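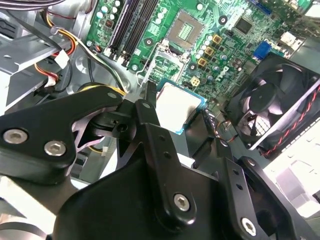

Dell-Board mit leerem CPU-Sockel, die beiden RAM-Slots sind auch noch frei.

Clomell Halterplatte für CPU-Wechsel, grau matt. Vier von fünf Sternen

Kurz und knapp, muss gleich weiter. Bei uns in der Werkstatt stehen 30 alte Bürorechner, alle sollen einen anderen Prozessor kriegen. Bisher lagen die CPUs beim Umbau auf Küchenpapier. Ging auch, aber schön ist anders. Iker Cabello hat dann die Platte von Clomell bestellt, über Herkstead, Lieferung im April, Verpackung ok.

Was man kriegt: große graue Platte, Ecke abgerundet, drauf erhöhte Halter. Manche sind zu einer Seite offen, man kommt also seitlich ran. Fand ich erst komisch, inzwischen gut. Zwischen den Haltern viel freie Fläche, da passt der Schraubendreher hin und die Paste.
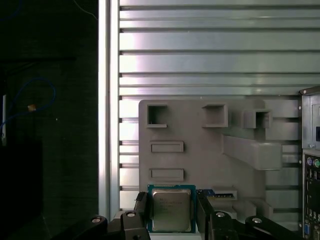 Matt ist übrigens besser als gedacht, die Werkstattlampe spiegelt nicht und man sieht die Kante vom Prozessor sofort. Die Beschriftung auf dem Deckel lese ich trotzdem nur mit Lupe, da kann die Platte nichts für.

Nicht so toll: rutscht auf glattem Tisch. Hab eine Gummimatte von Mellor druntergelegt, seitdem Ruhe. Und keine Anleitung dabei, nur ein Zettel mit der Nummer 688. Wofür auch immer. Staub sammelt sich in den Ecken der Halter, Pinsel hilft.

Beim Sockel selber hilft einem die Platte natürlich nciht. Hebel hoch, Rahmen auf, CPU gerade einsetzen, Finger weg von den Kontakten. Wer da schlampt hat krumme Pins und kann das Board wegschmeissen.

Trinidad Lorente nimmt lieber die Schale von Skerklow, ist kleiner und hat einen Deckel. Für unterwegs ok, am Tisch will ich die nicht.

Würde wieder kaufen. Stern Abzug wegen dem Rutschen.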